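Guma Robotics Forum > Manipulation > Learning from demos

Thread: PC teardown set, is hand-guided data worth the trouble?

cablemonk
Posted November 27, 2018

We're collecting demos for old desktop towers. The goal is a policy that can get in among the cables, pull the power and SATA plugs off a drive, and release the drive from its cage. Everything is hand-guided, one person per arm. The first batch is 3,973 episodes. After I threw out the aborted ones and the ones with dropped frames I had 3,535.

I trained on that and I'm not impressed. It reaches the drive area fine. Then it dithers at the connector until the timeout. Njoroge Kariuki, who runs our side of it, thinks we need more of the same. I think we could double the pile and get a policy that dithers with more confidence. Wrist view from one of the episodes, with the operator's hand on the knob:

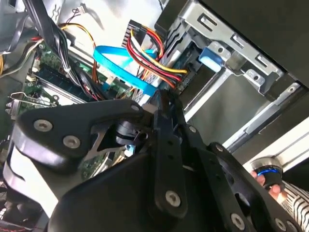 Re: PC teardown set, is hand-guided data worth the trouble?

torque_limit

Look how much of that view is gripper. The whole lower half is black plate and screws. Your network is learning what your own hardware looks like, very thoroughly.

drawbar77

I don't buy that. The gripper is in the same place every time, so the network learns to ignore it in the first hour. We had the same complaint on the Barasa arm and masking it out changed nothing we could measure.

What bothers me more is the hand. You've got fingers and a striped sleeve in the corner during training, and at run time there won't be any. Did you check whether the policy cares?

cablemonk

Cropped the right side on a subset of 1,835 episodes and retrained. Slightly worse, if anything. It might be that the crop also takes out the rail and some of the cage, which is stuff it needs. So that test doesn't settle it and I shouldn't have run it that way.

obadia_k

Obadia Kombo here, I wrote the labeling tool for this project so I'm biased. The episodes are fine. Success labels are another matter. "Plug removed" gets ticked by whoever was moving the arm, right after they finished, and people are generous to themselves. I re-watched a stack of them in March and I'd have marked a good few differently. You can't tell from the wrist camera half the time.

torque_limit

So the labels are opinions. Great.

cablemonk

Obadia's right that the wrist view doesn't give you much at the moment that counts. Another one from the same machine. The fingers are just under the power connector and the blue SATA cable, with the drive over in the right-hand bay:

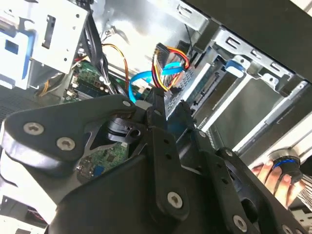
Photo: cablemonk / Fandgate teardown set

Now tell me from that how firmly the power plug is seated. I can't, and I know these machines.

drawbar77

Fair. But a person doing this job couldn't tell by eye either. They'd tug on it. Are you logging force?

cablemonk

Motor current only. It's noisy, and with someone's hand on the arm it's close to useless, because you're recording the operator as much as the plug.

nutance_fan

Everybody in this thread is going to end up at teleop with force feedback, so you may as well skip ahead. We moved to the Nutance setup for that reason.

torque_limit

And did your success rate go up, or did the demos just look nicer? Last time you posted you had 4 towers, all the same model.

nutance_fan

Went up on those towers. Haven't tried others yet.

torque_limit

Right.

obadia_k

Before anybody buys anything, can we relabel a couple hundred with a second person who wasn't in the room? If the two sets of labels disagree a lot, the training numbers don't mean much whichever arm you use.

cablemonk

I'll do that. Njoroge wants another batch collected in the meantime and I'm going to argue against it. Will post the agreement numbers when I have them.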